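Célula Trollero

La célula Trollero es un puesto de trabajo robotizado de dos brazos, montado sobre mesa fija y destinado a ensayos de manipulación de piezas pequeñas. La integró la empresa Drollell a partir de brazos comerciales y pinzas de diseño propio. Su documentación la presenta como un equipo «de bajo mantenimiento», calificativo que los registros de servicio de los talleres que la han usado respaldan solo en parte.

Configuración

La célula consta de dos brazos blancos enfrentados al operario, cada uno con una pinza negra de dedos curvos, y de un tablero despejado sobre el que se colocan las bandejas de trabajo. Las bandejas no van atornilladas. El manual de Drollell lo justifica por la rapidez del cambio de pieza, pero el mismo manual obliga a comprobar su posición al comienzo de cada turno, con lo que buena parte del tiempo ganado vuelve a perderse.

La puesta en marcha comprende el encendido, la búsqueda del punto de referencia de cada eje y una secuencia de apertura y cierre de las pinzas. Según el fabricante, el proceso dura 5 minutos. Los partes del taller Rahman, donde la célula funcionó en régimen de pruebas, registran a menudo 10, sin contar los arranques en que un brazo no encuentra la referencia y hay que repetir desde el principio. Drollell atribuye la diferencia a «condiciones de instalación no óptimas» y no ha precisado cuáles.

Calibración

La calibración relaciona la posición de las pinzas con la del tablero. Se efectúa llevando la punta de un dedo a varios puntos marcados y guardando las lecturas. El procedimiento admite un error de 2 milímetros, cifra holgada para recoger una caja y excesiva para insertar un conector. La versión comercial de la ficha técnica no menciona este límite; figura en un anexo.

Tampoco está claro cuánto dura una calibración. El programa de supervisión, llamado Ivham, avisa cuando considera que los valores han derivado, pero el criterio que aplica no es público. En Rahman se optó por recalibrar todos los viernes, con aviso o sin él, y los encargados dejaron anotado que no apreciaban relación entre las alertas y los fallos de agarre.

Mantenimiento

Las revisiones se concentran en las pinzas. Los dedos se desgastan por la cara interior, y las articulaciones acumulan holgura antes de que el programa la detecte. Drollell recomienda sustituir el juego completo cada 1.900 horas de servicio. No se conoce ensayo independiente que sostenga ese intervalo, y el recambio solo lo vende la propia empresa.

El trabajo habitual se hace con los brazos detenidos y las pinzas bajadas hasta el tablero, para que no caigan al soltar los frenos. El técnico se sitúa al otro lado de la mesa, con guantes finos, y prepara o revisa las piezas en la mano antes de devolverlas a su sitio.

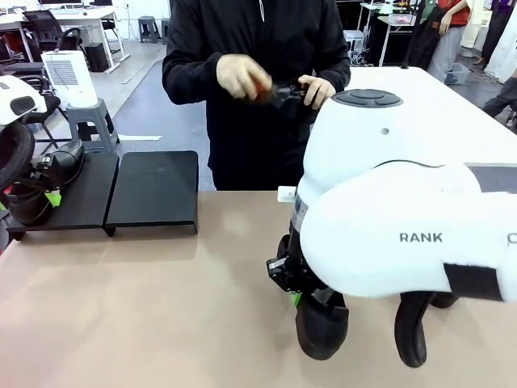
Los cables que llegan a las pinzas son el segundo motivo de intervención. El recorrido previsto los obliga a doblarse cerca de la muñeca, y la avería típica es un contacto intermitente, difícil de reproducir con el brazo quieto. Ivham suele clasificarla como error de comunicación. Eso ha llevado a cambiar tarjetas de control en buen estado, a veces más de una vez en la misma máquina.

Valoración

Los defensores del sistema señalan que una pinza puede desmontarse con herramientas corrientes y que el tablero deja acceso por todos los lados, cosa cierta y poco frecuente en equipos cerrados. La reparación sigue dependiendo, no obstante, de una clave de servicio que Drollell entrega caso por caso. Las afirmaciones sobre disponibilidad proceden todas de la empresa y no distinguen entre horas de trabajo y horas con la célula simplemente encendida.

Una revisión posterior del manual retiró la expresión «de bajo mantenimiento» del capítulo de pinzas. Se conserva en la portada.

Véase también: pinza robótica, calibración de manipuladores, mantenimiento preventivo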